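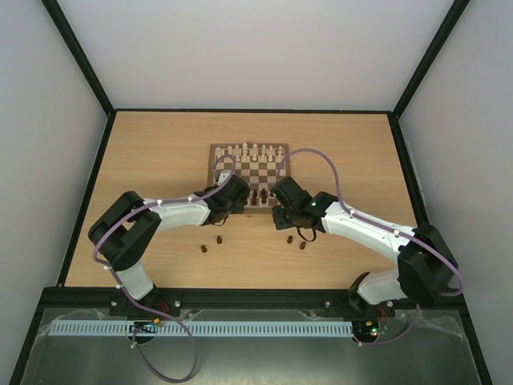 Setting up a casual chess evening

You need a room, a few boards and someone willing to open the door. What follows is the way the Sisham club does it in Drarkville, and it should work for any small group meeting in a café, library or spare office.

Step 1: Choose the room

Look for flat tables that don't wobble and light that comes from overhead. A window behind one player makes the other squint all evening. Ask whether the heating stays on after six. Many halls switch it off without saying so.

Step 2: Get the sets

Buy plain plastic pieces and roll-up boards. Weighted pieces cost a little more and stay upright when someone knocks the table. Keep each set in its own drawstring bag with a number on the bag and the same number under both kings – mixed sets are a nuisance to sort out at closing time. Spare queens are worth having for promotion.

Step 3: Lay out the boards

Each player should have a light square in the right-hand corner. Queens go on their own colour. Leave enough space beside the board for captured pieces and a drink, and put drinks on the side away from the clock.

Step 4: Pair people up

For the first round, let people sit where they like. After that, winners play winners. If you have an odd number, the spare person plays the next game to finish. We tried proper ratings at Nyamweya for one winter and dropped them. Beginners stopped coming.

Step 5: Agree on the clocks

Fifteen minutes each suits most evenings. Show new players how to stop and start the clock before the game, and tell them to press it with the same hand that moved the piece. Games without clocks are fine too, but put them on a separate table so they don't hold up the pairings.

Step 6: Pack up

Check that each bag has 32 pieces before it goes back in the box. Pawns roll under radiators.

Costs

Room hire at Brarnano was 260 for the season, paid in September. Tea was extra.

Notes by Mwajuma Langat. Last updated July 7, 2019.

Next page: Running a one-day tournament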